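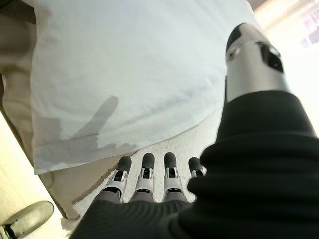
Cloth task: keep the episodes with the shadow of the hand, or throw them away?

skukel_wrist
Posted Fri 17 January

Hello all. I would like to hear opinions before we record more, because in our group we do not agree.

We collect teleoperated examples for folding and flattening cloth. Two arms, hands with fingers, a small camera at the wrist. Until December we recorded in the basement with lamps, and the light was the same all day. Now we record in a normal room with daylight, and in many episodes the hand throws a shadow on the white cloth. Sometimes the shadow has the clear shape of a hand with one long finger, and it lies very near to the place where the fingers should grasp. The white rug under the cloth does not help, because white on white is already difficult.

We have 200 episodes from this room. My colleague wants to delete all where the shadow touches the hem of the cloth. I want to keep them. If we delete them, 11 episodes from the best operator will remain, and this is too little for anything.

What do you do in such a case?

haditz
Reply

Keep them. If the robot will work in a room with a window, it must see shadows in training. I had this with towels two years ago. We trained only on the clean lamp recordings, the numbers were beautiful, and then one sunny morning the policy tried to pinch the edge of its own shadow, again and again. After we added daylight episodes it stopped within one round of training.

clemska
Reply

I do not agree with haditz, or only partly. The question is how many and how different. If all 200 were recorded in the same hours with the window on the same side, the shadow always comes before the grasp at the same angle. Then the model can learn "go where the shadow and the hem meet" and it looks as if it works. Close the curtain and it is lost. This is worse than no shadow, since you do not notice it.

Please write at what times you recorded.

skukel_wrist
Reply

Mostly between 9 and 12, I must admit. The operators have lectures in the afternoon. So yes, the light comes from the right side in nearly everything from the right-hand setup.

clemska
Reply

Then this is your problem, and deleting will not repair it. Record the same task in the afternoon and in the evening with a ceiling lamp, and turn the table or the rug between sessions. I would keep the morning ones but give them less weight.

mop_and_bucket
Reply

A question from a beginner, I hope it is not stupid. Can you not paint out the shadow by software? There are tools for this.

haditz
Reply

Not stupid. We tried it. On a white cloth the tool also removes the soft wrinkles, and the wrinkles are the thing which the robot needs for finding the layers. We lost a week with this. Changing brightness and contrast randomly is cheap and you should do it, but it does not move the shadow to another place.

hubacek_lab2
Reply

I write from the side of the people who label. At Hubáček we have almost 2000 cloth episodes and each has a short note: light source, side of the light, which cloth, which surface. It takes the operator a few seconds. With these notes you do not need to discuss whether to delete. You train once with and once without and compare.

Without notes somebody must watch everything again, and this somebody is usually me.

One more thing, which is maybe more important than the shadow. In a wrist view from a two-arm setup the second arm often crosses and covers a part of the picture. With a dark sleeve and a bright metal forearm it changes the exposure of the camera very strongly. Please check that your exposure is locked. If it is automatic, the cloth becomes brighter and darker each time the other arm comes in, and this does more damage than any shadow.

skukel_wrist
Reply

I looked now. The exposure was automatic. I feel a little ashamed. The window goes almost to pure white in some episodes and the cloth gets a blue-gray tint.

clemska
Reply

Do not lock it at the value for the window. Lock it for the cloth and let the window burn out, the robot does not fold the window.

hubacek_lab2
Reply

I agree. And tell the operators where to stand. If a shoe comes into the wrist view in every episode on the left side, this is also a pattern which the model can find. We put tape on the floor for the feet.

haditz
Reply

Here I must disagree a little. People will walk around the robot in real use. Shoes, chairs, bags, let them be in the data. I would only want them in different places. If the tape always puts the feet in the same place, then you make exactly the pattern you are afraid of.

hubacek_lab2
Reply

Our tape puts them outside the view. But fine, we have a fixed station and you do not, so perhaps both are correct.

skukel_wrist
Reply

Thank you to everybody. I discussed with my colleague during lunch. We delete nothing for the moment. We lock the exposure tomorrow, we make a note for each episode as Hubáček does, and we found one operator who can come in the evenings. The rug will be turned after every 9 episodes – we wanted ten, but the battery of the headset decides.

When I have the comparison with and without the morning episodes I will write it in this thread. It can take until the end of January.

mop_and_bucket
Reply

Please do, I start with napkins next week and my table is also beside a window.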